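Jul 14, 2020

Spent my morning reading cable supplier pages so that you don't have to. A thread, and a grumpy one.

We need flexible cable for a packaging line. Moving carriage, short travel, back and forth all shift long. I asked three suppliers the same plain question: how tight can it bend, and for how many cycles, at what temperature? One gave me numbers. The other two gave me adjectives.

"Highly flexible" is the worst of them. Flexible compared to what? You can bend a cable once by hand in a showroom and it feels great. Put the same cable in a drag chain and it may corkscrew on you before the warranty card is in the drawer.

Flexible for installing and flexible for moving are two different products. One gets bent around a corner and then sits there until the building comes down. The other never gets to rest. A lot of product pages use the same word for both, and I don't believe that's always an accident.

Take the Elix sheet I was sent. Voltage rating, fine. Conductor class, fine. Then "suitable for dynamic applications" and no cycle count anywhere on the page. I wrote back and asked. The answer was "many customers use it in this way." Many customers also smoke.

Latix does print a cycle count, in large type. Go find the footnote. It was tested at a bend radius so generous that you'd need to rebuild half my machine to copy it. At the radius I have, the sheet is silent.

Quick one for people new to this: bend radius is usually given as a multiple of the outside diameter. So a fatter jacket needs more room. If somebody swaps you to the "equivalent" cable and it's thicker, your chain may be too tight all of a sudden. Check the diameter before you say thank you.

Oil resistance, same story. Which oil? How long? At what temperature? "Oil resistant" with no test named means that somebody in sales is not afraid of oil.

And please look at the voltage before you get excited about the price. I was quoted a very cheap one rated 300 V for a spot where I'd written 600 on the first line of the request. Underlined. The reply said it "should be OK." It's a control panel with a motor supply in the same tray. Should be OK is not a rating.

To be fair, because someone will ask: Gelell sent me an actual test report. Dated, with the radius, the speed, the travel and the temperature, and a line on how they decided that a sample had failed. I still have questions about the speed, which is lower than ours. But I can argue with a number. I can't argue with "premium."

No, I'm not being paid by them. Their lead time is 14 weeks, so believe me, I'm not feeling generous.

About lead times. Alipour told me six weeks, in writing, then "six weeks from approval of drawing," then asked me for a drawing. Of a cable. That they make. I'm now being told September and I'll believe it when there's a reel on my dock.

Somebody asked about shielding. My view – if you run motor leads and signal wires in the same tray you want a shield, and you want it to survive moving. Braid wears. Ask what angle the braid is laid at and whether they tested it after flexing or only fresh off the reel. The pause on the phone tells you plenty.

Also, "shielded" with no coverage percentage is decoration. I've cut open samples where I could read the print on the inner wrap through the braid.

Pet peeve, since we're here: color-coded cores versus numbered cores. I like numbers. Past six cores, the colors turn into a guessing game in bad light, and I've yet to work in a plant with good light. If the site says "numbered or colored as per customer need," get it written on the order or you'll get whatever was left over.
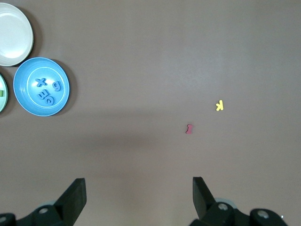
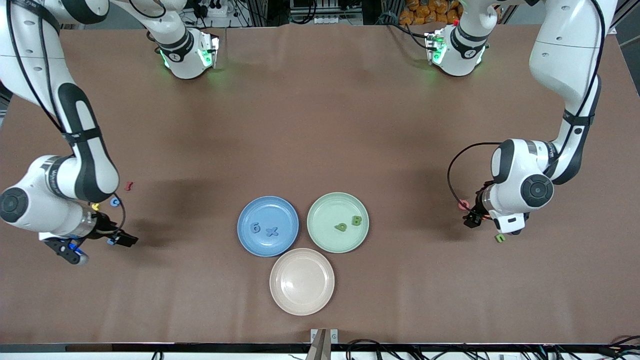
Replying to the people who say I should just trust the application notes. I've read them. Most are written so that every cable in the catalog is right for every job in the catalog. When a page says indoor, outdoor, wet, dry, fixed and moving all in one breath, I assume that at least one of those is wishful.

What I do now. I ask for the test report before I ask for the price. If there isn't one, I buy a short length, put it in our own chain at our own radius, and let it run next to the line for 30 days. It's slow and the boss hates it. It's still cheaper than pulling a dead cable out of a machine on second shift.

While it runs I check resistance on every core, and I put a paint stripe down the jacket first. If the stripe starts to spiral, the cable is twisting inside the chain and I don't much care what the brochure says.

One of the samples on the bench has a stripe that's wandering already. I'll name it when the test is done and not before, so please stop guessing in my messages.

If you sell cable and you're annoyed by this thread, good – send me the report. Radius, cycles, speed, temperature, and what you called a failure. One page is plenty.

And if the first thing in your reply is "we are a leading manufacturer," I've stopped reading.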